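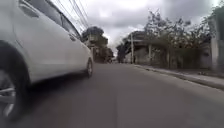 Delivery robots have been given far too much credit for what they see and far too little for what they remember, according to Damilola Idahosa. A new method from the Altus street navigation project, released on 1st March, tries to put that right by teaching a small pavement robot to keep a short, modest memory of the road it is on.

The method is called Endale. It was developed by the mobile robotics team at Bovstead and is meant for machines that travel low down, at walking pace, in ordinary residential streets. From that height a passing car is less a vehicle than a wall with door handles. Most navigation software responds to such a wall by losing its place, stopping dead and asking a human for help.

Endale keeps a rough sketch of the things that tend to stay put — kerbs, boundary walls, poles, the line of the roofs — and carries on trusting it for a few moments when the view is filled by something that does not stay put. When the view comes back, the sketch is checked against it and corrected. If the two disagree badly, the robot stops, as before, and with better reason.

The team tested the method on 757 recorded street passages, many of them soft, smeared or taken under the kind of sky that gives a camera very little to work with. Compared with the team's earlier software, Endale cut the number of times the system lost its position by more than 50 per cent. It ran on the robot's own computer throughout, with no map downloaded in advance.

"We spent two years collecting sharp, sunny footage and being very pleased with our results," said Remedios Soriano, who leads the work at Bovstead. "Then we tried a cloudy street with traffic in it. The paper is mostly about what we did after that."

Bends proved harder than cars. On a straight road the kerb lines all run towards one distant point and the sketch is easy to keep. Where the road curves, that point slides off behind a tree, and early versions of Endale would confidently steer for where it used to be. The present version follows the near kerb first and treats anything far away as a rumour.
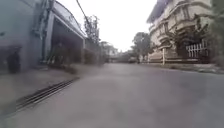
What it does not do

Endale does not recognise people, read number plates or decide when it is safe to cross a road. Those jobs stay with separate software. It also has a known weakness for hedges, which it will sometimes take for walls until the wind gets up. Night-time streets were left out of the study altogether.

Availability

The paper, the code and a set of blurred-view test passages are free for research use on request. A second round of trials, on steeper streets, begins in May.

Press contact: Siebe Bosman, Bovstead press office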